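锅的空重写在锅底。我用油漆笔在那口 Plamen 铸铁锅的底边写了 1705，单位是克，不含盖子。炖完东西连锅一起上秤，减掉这个数就知道还剩多少汤，加盐的时候不用猜。油漆笔的字要写在火烧不到的侧面下沿，写在正底下几次就没了。家里常用的锅都可以照这个办法称一遍。

下面这些是这几年煮汤、包饺子、冻东西攒下来的办法，按做事的顺序排，没用的都删了。

## 骨头汤

一次煮 3000 毫升，再多我家冰箱放不下，再少不值得开火。

骨头冷水下锅，水开后撇两三分钟沫子，捞出来用温水冲。冲骨头不要用凉水，表面的肉一激就紧，后面煮多久都是硬的。锅也要洗，沿着水线那一圈灰沫不擦掉，汤里迟早能吃出来。

重新加水的时候一次加够。中途要补就补开水，水壶提前烧好放在旁边。

想要清汤，水面只冒小泡，锅盖留一条缝。想要白汤，前二十分钟大火滚，后面转中火，盖子盖上。两种火候不要混着来，混出来的汤颜色发灰，味道倒没什么大问题，端上桌不好看。

姜切厚片，葱打结，都在撇完沫以后放。料酒我放得很少，一勺。花椒最多五六粒，装在茶包里，煮半小时就提出来。萝卜、玉米这类有甜味的东西最后四十分钟再下，早下都化在汤里了。

盐不要在锅里放。汤存起来以后要拿去煮面、烧菜、下馄饨，每样咸淡不同，到时候再加。

## 汤怎么晾，怎么冻

煮好以后先把骨头捞走，汤过一遍细网筛。网筛不够细就垫一层湿纱布，干纱布会吸油，倒一半就堵住了。

大锅热汤直接进冰箱不行，旁边的剩菜都跟着变温。水槽里放凉水和冰袋，把锅坐进去，隔几分钟搅一下，水温了就换。夏天换三次水，冬天一次就够。晾到手摸锅壁不烫，再盖盖子放冷藏。

第二天早上，上面结的那层油用勺子背一推就能整片掀起来。牛油和鸡油分开装，别混。鸡油拿来炒青菜很好，牛油留着做火锅底料或者烙饼。猪骨汤的油我一般扔掉一半。

冻汤用两种容器：

- 方的保鲜盒，装大份，够全家煮一次面。液面离盒口留一指宽，冻了会涨。
- 硅胶冰格，装小份，每格两大勺。冻硬以后脱出来装袋，炒菜时代替水扔一块进去。

玻璃瓶不要拿来冻汤。我冻裂过两个，收拾碎玻璃花的时间够再煮一锅。

标签写三样：什么汤、哪个月、有没有放过盐。写“五月，鸡，无盐”就够用，不必写到哪一天。标签纸在冷冻室里会掉，用纸胶带，贴在盒子上要趁盒子还是干的常温状态，冻过以后再贴是粘不住的。

汤在冷冻室里放三个月没问题，再久味道会变淡，还带一点冰箱味。超过的我就拿来焯菜。

## 和饺子面

600 克中筋面粉，300 克水，一小撮盐。这个比例擀皮正好，冬天天干再加一勺水。

水分三次倒，筷子搅成絮状再下手。刚开始一定是碎的，别急着加水，揉两三分钟就抱团了。揉到表面还有点粗糙就停，盖上湿布放二十分钟，再回来揉一分钟，面自己就光了。力气小的人用这个办法最省事，中间醒两次也可以。

面太硬，手上沾水揉进去，别直接往面上浇，浇了外面烂里面硬。面太软，擀的时候多撒干粉，下锅前抖掉。

要做煮的饺子用凉水和面，要做蒸饺就一半开水一半凉水。开水先倒，搅匀了再放凉水。蒸饺用纯凉水的面，出锅放五分钟皮就硬了。

## 馅不出水

白菜剁碎，加盐拌匀放十分钟，攥干。攥出来的水留着，打到肉馅里去，顶替一部分清水。

韭菜不要加盐杀水。洗完摊开晾干，切好以后先拌一勺油，最后一步才和肉馅混在一起，混完马上包。

肉馅要打水，每次加一小勺，顺着一个方向搅，看不见水了再加下一勺。一斤肉能吃进去小半碗水或者凉的骨头汤。用冻成冻的骨头汤更好，切碎拌进去，煮开以后里面有汁。

虾仁切大块，别剁成泥。豆腐要先蒸五分钟，倒掉渗出来的水再用。粉丝泡软就可以，不要煮，它进了馅里还会继续吸水，正好。

试咸淡的办法：挖一小勺馅，放在小碟子里进微波炉转二十秒，尝熟的。生馅闻味道也能判断个大概，但咸淡闻不出来。

## 刀和案板

剁馅用重一点的刀，切菜换轻的。我切菜那把是 Morikawa 的三德刀，刃薄，不能碰骨头，也不能拿来拍蒜。拍蒜用刀背都不要，用杯底。

磨刀前把磨石泡够，水里不冒泡了再拿出来。石头底下垫湿毛巾。刀面和石面之间的角度大概能塞进两枚叠起来的硬币，从头到尾保持不变，比用力重要。磨完拿一张报纸试，能顺着切下来就行，不用磨到能刮汗毛。

案板也是垫湿布，厨房纸也可以，拧到不滴水。木案板用完立起来晾，别平放在台面上，底下那一面潮着会发黑。已经有味道的，撒粗盐，用半个柠檬搓一遍，放五分钟冲掉。搓完不要马上晒太阳，容易裂。

切过生肉的案板先用凉水冲，再用热水和洗洁精。顺序反了，肉里的蛋白会糊在刀痕里，刷子都刷不出来。

## 一次包 144 个

我家冷冻室每层抽屉能平放一个托盘，一个托盘摆 36 个，四盘正好 144 个。按自家托盘的大小算一下再决定和多少面，别包完了才发现没地方冻。

托盘上铺烘焙纸，撒一层薄薄的玉米面。玉米面不沾，干面粉会沾。饺子之间留一个小指头的距离。

冻一个半小时，外面硬了就可以装袋，不必等到全冻透。放到第二天早上再收，皮会裂。我有一次忘了，煮出来一锅片儿汤。

装袋的时候把空气挤掉，袋口折一下再夹。密封条的袋子用久了关不严，Clandow 的那种宽夹子我用了好几年，冷冻室里不会变脆。便宜的塑料夹子冻两个月一捏就断。

冷冻室快速冷冻那一档提前两个小时打开，收完饺子关掉。

## 煮冻饺子

1. 水要多，锅要大，一次最多下二十五个。
2. 水里放小半勺盐，开了再下饺子，不用解冻。
3. 下锅后马上用勺背贴着锅底推，推到全部离底为止。
4. 盖盖子等水开，开了点一次凉水，再开再点，肉馅的点三次，素馅两次。
5. 饺子鼓起来，按一下皮能弹回来，捞。

煎饺也是直接用冻的。平底锅放油，饺子码好，底下煎黄以后倒水到饺子的三分之一高，盖盖子，水收干了开盖再煎半分钟。水里搅一小勺面粉，底下就有一层脆皮。面粉和水的比例是一比十，多了会变成饼。

## 汤圆、甜羹这一类

甜的东西我做得不多，常用的几条记在一起。

红豆泡一夜，夏天放冰箱里泡，放外面会发酸。也可以不泡，洗净沥干直接冻一夜，第二天下开水，煮四十分钟就开花。糖等豆子全软了再加，早加了豆子就不再软了。

银耳泡发以后剪掉黄根，撕得越碎越容易出胶。水开后保持小滚，前半小时要搅，后面少搅。枸杞关火后再放。

牛奶煮甜羹容易糊底，先往锅里倒一点清水晃一圈，倒掉，再放牛奶。火不要超过中小火。如果已经糊了，别搅，直接把上面的倒到另一口锅里，底下那层不要刮。

玉米淀粉勾芡，淀粉和水一比二调开，下锅前再搅一次，它会沉底。关小火，慢慢淋，看着稠度停手。放凉以后会更稠，所以锅里要比想要的稀一点。

双皮奶不凝，多半是蛋清少了或者火大了。一袋 250 毫升的全脂奶配两个蛋清，过筛，盖上盘子或者耐热保鲜膜，中小火蒸十二分钟，关火再焖五分钟。

## 厨房里几样杂事

油壶外面总是粘的，套一截旧棉袜的筒，脏了换下来洗。

蒸锅的水怕烧干，往底下扔一个小瓷勺，水在滚的时候它一直响，不响了就去加水。

保鲜膜放冷藏室，拿出来好撕，不会缠成一团。

我有一阵用 Skitura 的手机计时软件，能同时跑好几个钟，煮汤、醒面、冻饺子各一个，每个起个名字。后来换回机械的旋钮计时器，手上有面的时候方便。两样都行，看自己习惯。

洗和过面的盆用凉水，不要用热水，热水一冲面就成了浆糊。硬在盆边的先泡十分钟，拿刮板刮，刮下来的倒垃圾桶，别往下水口冲。

隔壁单元的 Ľubomír Ďurica 教过我一个洗咸味大锅的办法：煮过咸肉咸菜的锅，刷完后烧一锅白水，放一把淘米水里沉下来的米浆，滚五分钟倒掉。我试了，腌菜味确实去得比较干净。

## 围裙、抹布和沾了油烟的衣服

抹布分三块：擦台面的、擦手的、端锅的。颜色不一样就不会拿错。擦台面的每天晚上煮五分钟，水里放一勺食用碱，捞出来晾开，不要搭在水龙头上。

围裙上的油点，趁新鲜撒淀粉，压一压，过一刻钟掸掉再洗。旧油点用洗洁精直接点上去，拿旧牙刷顺着布纹刷。

炖一下午汤，毛衣会吸进去一身味道。针织的衣服不要挂着散味，肩膀会被拉长，摊平了放在通风的房间里，半天翻一次面。真要洗，水温到手觉得不凉就可以，翻到里面，用中性洗涤剂按压，不搓不拧。洗完卷在干毛巾里压掉水，再摊开晾。 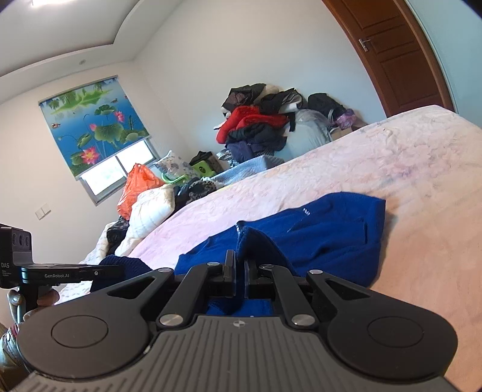

## 冰箱门上贴的单子

我家贴的就是下面几行，纸胶带粘四个角，哪样用完划掉，周四买菜前看一眼：

- 鸡汤，无盐，大盒，剩几盒写几盒
- 汤块，半袋以下就该煮新的
- 饺子，白菜的和韭菜的分开记
- 鸡油，冷藏两周内用掉
- 中筋面粉、玉米面、食用碱
- 纸胶带

笔拴根绳子挂在旁边，不然总找不着。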